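How to Clean an Insulated Camp Mug and Get Rid of the Coffee Smell

A steel camp mug with a coated outside will last for years with very little care. Most of the trouble people have comes from two places: the brown film that builds up on the inside wall, and the thin line where the coating meets the bare steel at the rim. Both are easy to keep clean once you have a routine.

The steps below are for double-wall stainless steel mugs with a handle, painted or powder coated on the outside. They are not for enamel mugs, which chip, or for mugs with a ceramic lining.

What you need

Dish soap
A soft sponge with no scouring side
A bottle brush or an old toothbrush
Baking soda
White vinegar
Two dry dish towels, or one towel and a rubber mat

Daily wash

Rinse the mug as soon as you finish drinking. Coffee with milk in it should not sit overnight. Put a drop of dish soap inside, fill the mug halfway with warm water and wipe the wall and the bottom with the sponge. Run the sponge around the rim twice, once on the inside and once on the outside.

Wash the outside with the same sponge. Go behind the handle, where the two ends join the body. Grease from your fingers collects there and turns a light-colored mug gray over time. A toothbrush reaches the tight spots.

Rinse until the water runs clear and no longer feels slick. Soap left in a steel mug is easy to taste in tea.

Should it go in the dishwasher?

Check the bottom of the mug or the maker's care sheet. Some coated mugs are rated for the top rack. If you can't find out, wash by hand. Repeated hot cycles can dull a matte finish, and small printing on the side usually goes first. I ran a Yammine mug through the dishwasher for one winter and the logo was half gone by spring. The steel was fine.

Removing coffee and tea stains

For a light film, put one tablespoon of baking soda in the dry mug and add just enough water to make a paste. Rub it over the stained area with the sponge, leave it for 23 minutes (I set the oven timer and the exact number does not matter much), then rub again and rinse.

For a heavy stain, fill the mug with very hot water and stir in two tablespoons of baking soda. Leave the lid off. Let it stand for a few hours or overnight, then brush and rinse. Do not put a lid on a mug with baking soda and hot water in it, and do not add vinegar to the same soak. The two mostly cancel each other out.

If what you see is a chalky white layer, that is scale from hard water. Use one part white vinegar to three parts water, leave it for an hour and rinse well.
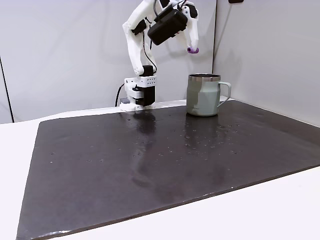 Posted by the Vulum Kitchen Desk
17 Feb 2021
Filed under: Cups and Bottles

Standing the mug upright on a mat, with the handle out to the side, is fine for a mug that has already been dried. A dark mat also makes it easy to spot drips. For a mug that is still wet inside, start it upside down on a folded towel and tilt it slightly so air can get in under the rim. After an hour, wipe the inside with the second towel and turn it right side up.

A mug left flat and upside down on smooth rubber traps damp air, and the smell comes back quickly.

Getting rid of smells

Stains and smells do not always go together. If the inside looks clean but still smells like last week's coffee, check the lid first. The rubber ring in the lid holds odor much longer than steel does. Pry it out with the handle of a teaspoon, soak it in warm soapy water for 15 minutes, rinse it and let it dry completely before you push it back in.

If the ring still smells after two soaks, replace it. Rings are sold by size, so measure across the outside before you order. The one on my 900 ml Finis bottle did not fit anything else I own – keep the old ring until the new one arrives.

What not to use

Steel wool and scouring powder scratch both the coating and the bare rim. Chlorine bleach can pit stainless steel. Do not microwave a steel mug, and do not set it on a stove or a camp burner. The sealed space between the walls is not made to be heated from outside.

Storing it

Keep the mug with the lid off or resting loosely on top. If it shares a shelf with other steel mugs, do not stack them, as the rims mark each other. Before packing it for a trip, put a dry paper napkin inside and take it out when you get there.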